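Workbench notes from the Drovside repair shop, 18th December

I've been sorting and packing hand tools for the Sirkville store longer than I care to say, and since the arms came in, half my job is setting the table for them (the other half is still coffee). A few things I do differently now, in case your shop is getting a pair too!

**Clear the bench all the way.** I used to leave my pencil, my tape and a sandwich in one corner and work around them. You can't do that with the arms. Everything off, then a quick wipe with a soft cloth, going with the grain so you don't leave smears.

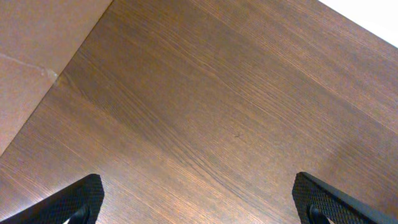
And do it again after lunch, even if the bench looks fine to you. Crumbs travel. I keep a cheap paintbrush on a hook for this and it's the best thing I own.

**Wide bins, low sides.** We ordered 40 deep ones first and they were a pain, for me as much as for the arms. A clear, open one is much nicer, you can see what's in it from your stool.

**Lay pliers side by side, jaws the same way.** I fought this one for weeks, I'm a pile person! But I find the right pair faster now too, so I've started doing it in my own garage.

**Keep the middle of the bench free.** Small stuff goes to the sides, the bin goes farther back, and the near part stays open.
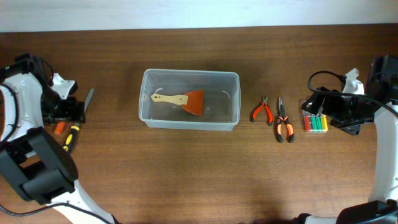
*Scraper in the bin, pliers and batteries to the right of it.*

**Write the count down before you walk off.** On a good day we get through about 500 pieces, and I used to keep that in my head. Now I'm up and down between two benches, and my head isn't what it was. A Jemilard pad and a pencil on a string, done.

My wrists feel a lot better than last winter. I do miss the chatter, though, with one person to a bench it gets quiet, so we moved our breaks to the same time and somebody brings cookies. If you're the one planning the shifts, do that first.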